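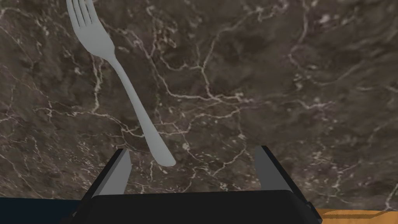 *Wrist view from the simulated kitchen set, fork on dark marble. Render: Tuulikki Partanen, Erkari.*

**Progress report to Flandedgate, December**
Prepared by Irja Valtonen

We now have 2,359 simulated episodes of picking up cutlery, and 2,043 of them pass the automatic check. That is the number the work plan asks for, so I will give it first. I don't think it tells you much.

The check passes an episode when the item ends up above the counter and between the fingers. It has no opinion on how it got there. Aleksi Manninen went through 165 passed episodes by eye and marked 63 that he would not want anything to learn from: forks dragged sideways before the lift, handles pinched at the very tip, one finger passing through the stone for a moment. We have not pulled those yet. Until we agree on a rule for them, please treat the larger figure as an upper limit.

**Surfaces**

The plan promised "varied countertops." We have them, in the sense that Tuulikki can swap the stone in a minute. The dark marble with pale veins was added to see whether the model would confuse a vein with a thin gray handle. I was told this would make the data harder. Maybe it does. The fork in these renders is still one smooth, even gray, under light that comes from everywhere and leaves no strong shadow. A real fork reflects the room it is in. I would expect that to cause more trouble than any amount of marble.

**Wrist camera**

With the gripper open and close to the handle, the tines can run out of the top of the view. Paavo Nieminen considers this fine for a handle grasp and he may be right. It does mean the model sometimes can't tell from that camera alone which piece of cutlery it is about to lift, and our written instructions name the piece. He wants to widen the lens. I would sooner keep the lens as it is and feed in the overhead camera too, but we have tested neither.

**Transfer to the real arm**

Nothing to report. The Ikonen bench was due last month and the mount still does not fit. I have taken the transfer results out of the schedule instead of moving them again.

**Money and next steps**

The Plomitine rendering license is paid through the end of the grant. Labeling hours are over plan, all of it Aleksi's review. I am asking for permission to move the unspent travel line to cover the rest of that review.

Sirkka Hakala has asked for twice as many episodes by the next report. We can produce them. I would prefer to hold generation where it is until the review is finished, and I need an answer on that before Tuulikki queues the next batch.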